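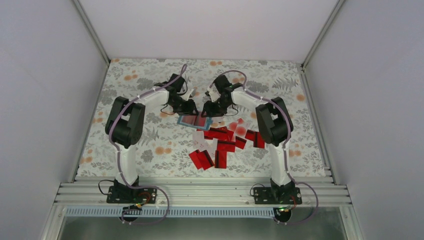
El mantel de hojas y helechos, con las piezas rojas en el centro.

Septiembre de 2018

Segunda semana de medidas en el sótano. El higrómetro de la pared norte marca valores más altos que el de la escalera, como era de esperar, pero la diferencia no se reduce por la noche. Si el problema fuera solo condensación, debería seguir a la temperatura exterior con unas horas de retraso. No la sigue. Anoto la hipótesis de filtración lateral y dejo la de capilaridad como secundaria hasta tener la muestra de mortero.

La casa de Cundham tiene muros de piedra con relleno de cal y cascote, y una solera de hormigón que alguien echó encima del terreno sin lámina. La solera desvía la humedad hacia el perímetro. Clem Ellery sostiene que antes de la solera el sótano estaba seco y que allí se guardaban patatas hasta la primavera. Es un dato oral, sin fecha, pero coincide con las eflorescencias: forman una banda continua a la altura del tobillo y desaparecen detrás del tabique nuevo, donde el yeso las tapa.

Por la mañana he retirado el zócalo del lado norte. Salió entero, salvo el tramo del rincón, que se deshizo en la mano. Detrás hay mortero de cemento aplicado sobre la cal, de un dedo de grueso, con sonido hueco en casi toda la superficie. Picarlo es inevitable. He hecho dos catas, una junto al desagüe y otra bajo la ventana, y he guardado las muestras en frascos cerrados para pesarlas antes y después del horno. La del desagüe se disgrega al apretarla. La de la ventana conserva cohesión y árido visible.

El pesaje lo haré en la balanza de Brodie Merrick, que aprecia la décima de gramo. La mía no sirve para esto. Procedimiento: pesar, secar a temperatura moderada, enfriar con el frasco cerrado, volver a pesar y repetir hasta que el valor se estabilice. La vez anterior me salté el enfriamiento y la lectura bailaba. Error mío, ya corregido en la hoja de método.

He revisado también el canalón trasero. La bajante descarga en una arqueta que no aparece en ningún plano de los que tengo. Eché un cubo de agua con colorante y esperé junto a la salida de la zanja - nada. Repetí con la manguera abierta y tampoco. El agua entra en la arqueta y no sale por donde debería, así que o el tubo está roto o termina en un pozo ciego demasiado cerca del muro. Cualquiera de las dos cosas explicaría la pared norte sin recurrir a la capilaridad. Habrá que abrir zanja desde la arqueta, a mano, porque por ese lado pasa la acometida eléctrica.

Declan Ormsby vino a ver el tabique. Propone inyección química en la base del muro. Le enseñé las catas y le pregunté cómo se comporta el producto en un relleno de cascote, con huecos. Respondió que se inyecta más cantidad. No me parece una respuesta. El presupuesto es de 734 libras sin contar el repicado, y no lo firmo hasta resolver la bajante. Quedó en mandarlo por escrito de todos modos.

Del mortero de reposición: cal hidráulica natural y arena lavada, sin cemento, sin aditivos. Vaughan Goodwin insiste en dejar el muro desnudo un invierno completo antes de revocar. En principio estoy de acuerdo, con la salvedad de las juntas abiertas del rincón, que rellenaría ahora para que no se pierda más cal. He probado una mezcla sobre una losa suelta. Trabajabilidad aceptable, retracción por comprobar. La losa queda a la sombra, cubierta con arpillera húmeda.

El deshumidificador sigue apagado mientras duren las medidas. Ngaio quería encenderlo por el olor, que llega ya a la despensa. Acordamos cuatro días más de registro sin él y luego encenderlo con la puerta cerrada, anotando el volumen del depósito cada mañana. Sirve como dato, aunque grueso: si el depósito se llena al mismo ritmo con tiempo seco que con lluvia, la filtración por la arqueta pierde peso.

Pendiente: localizar la acometida con exactitud, comprar cal, devolver a Brodie el cincel ancho, cambiar la pila del higrómetro de la escalera. También levantar una esquina de la solera junto al desagüe, si el martillo pequeño puede con ella. Ha empezado a llover a las nueve y he bajado a leer el de la pared norte. Sin cambios de momento. Próxima lectura a las once.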